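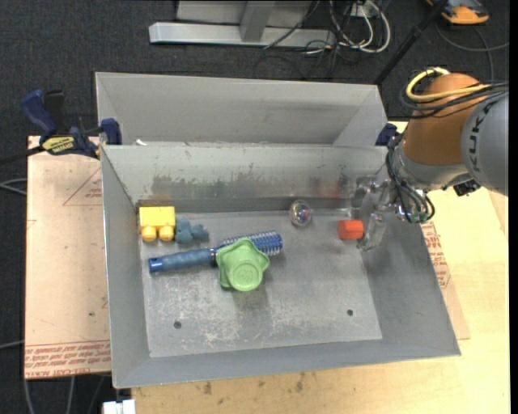 Can a robot tidy up after a family yet? One toy at a time, on a good day, with the house holding still for it.

I have read 388 pages of brochures on this, which is my own fault. Dokmont promises a helper that clears a living room while you sleep. Prydderch promises the same thing, with a nicer font. Neither says how late you'd have to sleep.

Take a hairbrush with a green plastic star lying on top of it. A child of 2 grabs the star, then the brush, then puts the brush in her mouth. For a machine, that little heap is a research question. Which one comes first? Where does the star end and the brush begin? A clear glass marble is worse, being mostly whatever happens to be behind it.

The shop floor is a different story. Lerkow runs a line that packs almost 1,000 hinges an hour, and I believe it, since every hinge is the same hinge and arrives facing the same way. My kitchen drawer has never offered anyone those terms.

I'm not against any of it. In February I'd have paid Florkinau 600 dollars for something that only picked up blocks — just blocks, I'd handle the rest. They told me to ask again next year. I have put it on the calendar, under the dentist.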